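画面のなかの台所は、いつ片づくのか
家事ロボットの学生競技「ブレラス杯」を半年追って

2019年1月4日

採点表の一番下に「備考」という欄がある。ブレラス杯の予選を見学した日、審査席の後ろからのぞくと、その欄はほとんど白紙だった。書くことがないのだという。棚から物を取る。カウンターに置く。成功か、失敗か。点はそれで決まる。

ブレラス杯は、仮想の家のなかで家事ロボットのプログラムを走らせ、学生チームが成績を競う大会である。昨年7月に要項が公開され、予選は冬休み前に終わった。本選は春に予定されている。実機は使わない。参加者が提出するのはプログラムだけで、ロボットも台所も計算機のなかにある。主催者の資料には「未来の暮らしを学生の手で」とある。この手の文句を読むと、筆者はまず値段と条件を確かめたくなる。

参加費は無料だった。条件のほうは、もう少し込み入っている。

部室には工具がない

取材したのは、ヒロセ高専の部活動「クラークデン」だ。名前の由来を聞いたが、部員の誰も知らなかった。先輩の先輩が決めたらしい。

ロボットの部と聞いて、はんだの匂いと削りかすを想像していた。部室にあったのは机と計算機、それに毛布だった。毛布は、夜通し計算を回す日に床で寝るためのものだという。顧問に見つかって一度没収され、別の毛布が来た。

かつては相撲ロボットを作っていた部である。廊下の棚には当時のトロフィーが残っている。仮想環境に移ったのは、部品代が出なくなったからだ。部長はあっさりそう言った。教育的な狙いを語る主催者の資料より、こちらのほうがよほど腑に落ちる。モーターは焼ければ買い直しだが、画面のなかの腕は何度ぶつけても壊れない。

ただ、壊れないことが学びにとって良いことなのかどうか。相撲ロボットの時代を知る卒業生に電話で尋ねると、しばらく黙ってから「焼いた匂いは忘れないですけどね」と返ってきた。褒めているのか、けなしているのかは分からなかった。

616回の失敗

課題は地味である。指定された物を棚から取り、カウンターの指定範囲に置く。あるいはその逆をやる。言葉にすれば、幼児でもできる手伝いだ。

クラークデンの作業記録には、最初の課題だけで616回の失敗が並んでいた。手を伸ばす角度が悪い。つかんだと判定されたのに、持ち上げると落ちる。棚板の縁に指が当たる。部員たちはこれを「おじぎ」「空振り」「縁打ち」と呼び分け、表計算ソフトに色をつけて管理していた。縁打ちは赤。表の上半分はほぼ赤い。

二年生の部員が、赤い行の一つを開いて説明してくれた。棚の奥行きを読み違えていたのだという。直し方は二通りあった。見え方から奥行きを推定する部分を作り直すか、棚の寸法をプログラムに直接書き込むか。締め切りまで2日しかなく、彼らは寸法を書いた。

点は上がった。だが、そのプログラムはその棚しか知らない。

本人たちもそれは承知している。「よその家に行ったら終わりです」と部員は言った。要項によれば、本選では家具の配置が変わる。どの程度変わるのかは書かれていない。予選と同じ棚が三十センチずれるだけなら、寸法を書いたチームが有利なままだ。主催者に問い合わせたところ、「公平性のため回答を控える」との返事だった。

きれいすぎる家

大会が使う仮想環境は「ネルタッチ」という。部屋の壁の色や家具、小物を差し替えながら、大量の場面を作れる。クラークデンが予選で使った場面は801通り。数だけ聞くと、途方もない多様さに思える。

部室で一時間ほど、それらを順に見せてもらった。壁が変わる。床が変わる。棚に載る物が変わる。けれども見ているうちに、同じ家を何度も模様替えしているような気分になってくる。三段の棚があっても、下の二段には何もない。わが家の棚なら、空いた段には一週間もしないうちに古新聞と、使い道の分からない充電器が積まれる。 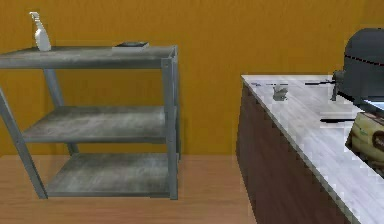
点数と暮らしのあいだ

こうした場面で高い成功率が出たとして、それは何の成功率なのだろう。

予選の首位チームは、基本課題で100点満点を取った。主催者の発表は「家庭での実用に向けた大きな一歩」と続く。だが満点が意味するのは、用意された部屋で、用意された物を、用意された範囲に置けたということだ。濡れた手で触った瓶の滑りやすさも、半分だけ中身の残った袋の重心も、採点の対象になっていない。猫も来ない。

仮想環境そのものを責めるつもりはない。飛行機の操縦だって、まず模擬装置で練習する。実機を持てない学校が参加できる利点も大きい。予選には30都道府県から、とでも主催者が胸を張るかと思ったら、地域の内訳は公表していないそうだ。これも確かめようがない。

気になるのは、順番である。模擬装置で習った操縦士は、そのあと空を飛んで試験を受ける。ブレラス杯には、その「そのあと」がない。本選も画面のなかで行われ、優勝チームのプログラムが本物の腕を動かす予定は、いまのところ要項のどこにもない。

審査を担当する大学教員の一人は、匿名を条件にこう話した。「実機で一度やらせたいという声は、内部にもあります。ただ、やれば全チームほとんど動かない。協賛企業の前でそれを見せられるかどうかです」

見せればいい、と筆者は思う。動かない腕の前で学生が首をひねっている時間こそ、見学する価値がある。

部員たちの言い分

もっとも、当の学生はこちらが思うほど夢を見ていない。

「家事ロボットができると思ってやってる人、いる?」と部長が部室で聞いた。手は挙がらなかった。では何のためにやるのかと聞けば、答えはばらばらだった。順位表に自分たちの名前が載るのが面白い。就職の面接で話せる。家に帰るより部室のほうが暖かい。一人は、表計算の赤い行が減っていくのを眺めるのが好きだと言った。

筆者はその最後の答えをしばらく考えた。失敗を名前で呼び分け、原因を一つずつ当たり、直らなければ別の仮説を立てる。紙の上では評価されにくいが、あの色つきの表は予選の点数よりも詳しく彼らの半年を記録している。大会は成績だけを集め、表は集めない。提出物の規定にもない。

惜しい話である。どのチームがどこでつまずいたかが公開されれば、後から来る学校の役に立つし、「大きな一歩」がどの程度の歩幅なのかも外から測れる。主催者にそう伝えると、担当者は「検討課題として共有します」と答えた。この返事を何度もらったか、取材ノートを繰ればすぐ分かるが、やめておく。

本選までにやること

クラークデンは予選を通過した。順位は中ほどだ。冬休みの部室では、寸法を直接書いた箇所を消す作業が始まっている。消せば当面の点は下がる。試しに消した日の成績を見せてもらったが、赤い行がまた増えていた。

部内では意見が割れている。本選の配置がほとんど変わらないほうに賭け、いまのままで出ようという部員もいる。それも一つの読みで、規則には反しない。多数決は引き分けに終わり、部長が預かった。

訪ねた日の夕方には、消した版と残した版の両方が計算機で回っていた。結果が出るのは翌朝だという。一年生が毛布を引っぱり出し、顧問の車が駐車場にあるかどうかを窓から確かめていた。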